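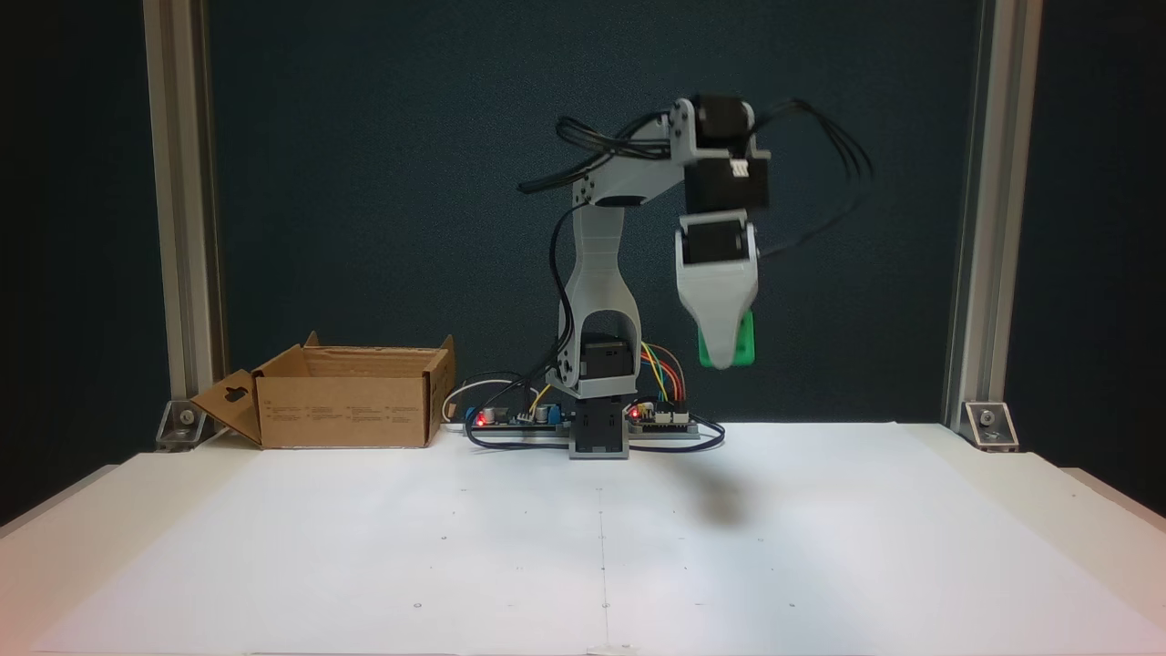 White top, dark teal behind it

revnessfan: Redid my desk corner Tuesday. Paid 33 bucks for the white top at Matlow and I love it -- so bright! Thoughts?

plumjar: Love the teal! But white shows every crumb, I gave up on mine. 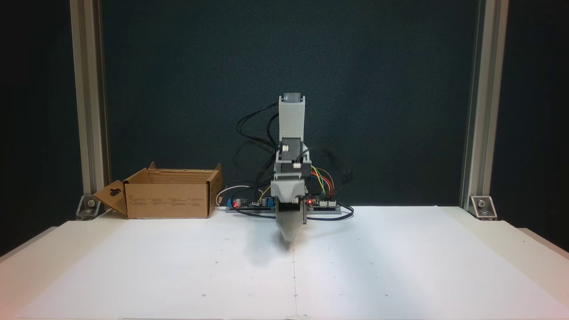
Cardboard box, over on the left

revnessfan: Wipes down fine for me, plumjar. The box stays for odds and ends.

tinlid68: Disagree, open boxes turn into junk drawers. Get one with a lid.

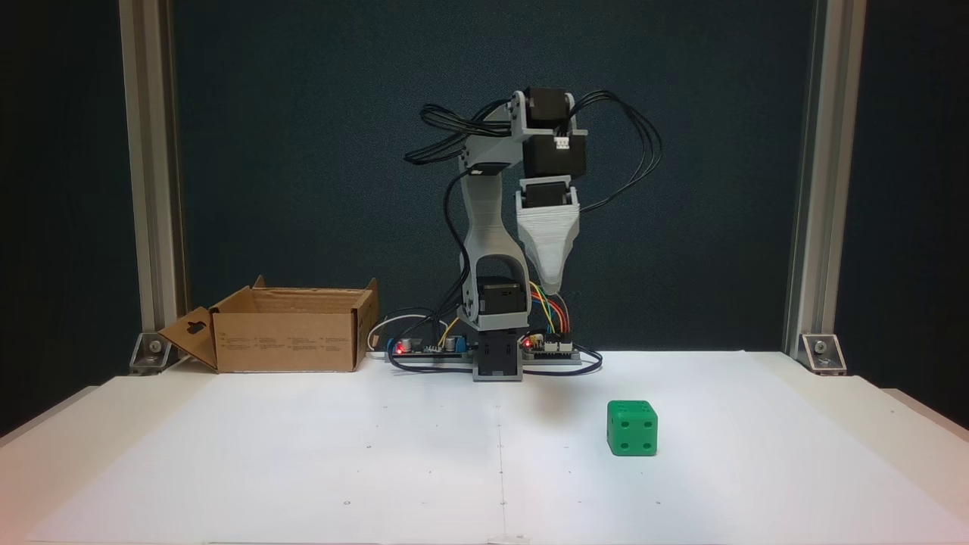

revnessfan: Lids slow me down! I might paint it though -- teal, or is that too much?

plumjar: Too much. Leave it brown.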